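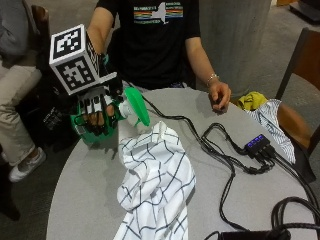
I have wanted to see how robots learn housework since I bought my first vacuum robot, which still gets stuck under my bed. So when Plavus opened its doors to visitors in Grerstead, I took the early train and arrived before the coffee was ready. The first table was about cleaning, and I stayed there much longer than I had planned. The person doing the work wore a black glove with white strips along the fingers and a cube with square black-and-white patterns on the wrist, and held a green spray bottle over a crumpled cloth. It is such an ordinary thing to do with your hand! I spray my kitchen table every evening and I never think about which finger is doing what.

The guide explained to us that the glove follows the bending of the fingers, and the patterns on the cube help a camera to know where the wrist is and how it is turned. Together they make one recording, and they call each recording a "take". For the spray bottle alone they want 800 takes. For the whole list of household tasks the goal is 3,000, and I understood that they are still far from it. I asked if it becomes boring. The answer was that the boredom is less of a problem than the thumb, which gets tired after a long morning.

I tried the glove myself later, in the smaller size, at the table for visitors. It was warmer than I expected and a little stiff over the knuckles. My task was to fold a towel. I folded it as my mother taught me, in three parts, and on the screen a gray hand did the same with a very small delay – I laughed out loud, and some people turned around.

In the next room there was Obi, the robot arm which uses these recordings. It has a hand from Hovetti, and with this hand it picked up a sponge and wiped a tray. It went slowly. On the second attempt the sponge fell, and the engineer simply put it back and started again without any speech about it, and I liked that.

The entrance was free, but they had only 175 places, so it is better to register early if they repeat it in February. The talks upstairs lasted too long for me. I left after the second one and ate a cheese sandwich at the station, and I looked at my fingers holding it for quite some time.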